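Otura toy swap moves to Friday evenings

The monthly toy swap in Otura will change to Friday evenings starting in April, after families asked for a time that did not clash with weekend sports. Doors at the Hagedorn Rooms open at 5 p.m. and close at 8 p.m.

Over 100 toys changed hands at the last swap, according to organizer Indira Sastry. Soft toys went fastest, followed by puzzles and building sets.

"We had a line at the plush table before the coffee was ready," Sastry said. "People bring in a bag of animals their kids have outgrown and go home with two or three different ones."

Each family may bring up to 11 items. Soft toys should be washed and fully dried before they are dropped off, and any with torn seams or missing eyes will be set aside for the repair table. Sewn-in labels should be left on so the washing instructions stay with the toy.

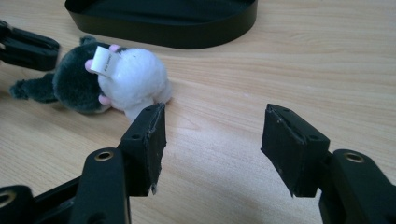

A small gray and white plush toy with pink paws, its fabric label still attached.

The repair table will be run by Amarachi Nnaji and Hauke Heitmann, who plan to handle small jobs such as loose stitching and flat stuffing while owners wait. Larger repairs can be left overnight and picked up at the Julska bookstore the following week.

Damilola Obi is looking after board games and asks that boxes be taped shut, with a note on the lid if pieces are missing. Battery toys are accepted if the batteries have been taken out. Car seats, cribs and bike helmets are not.

Anything left at the end of the evening goes to the playroom at the Fullutano family center.

Entry is free. Drop-off begins 30 minutes before the doors open, at the side entrance next to the parking lot. Families who cannot make the drop-off time can leave items at Julska during store hours.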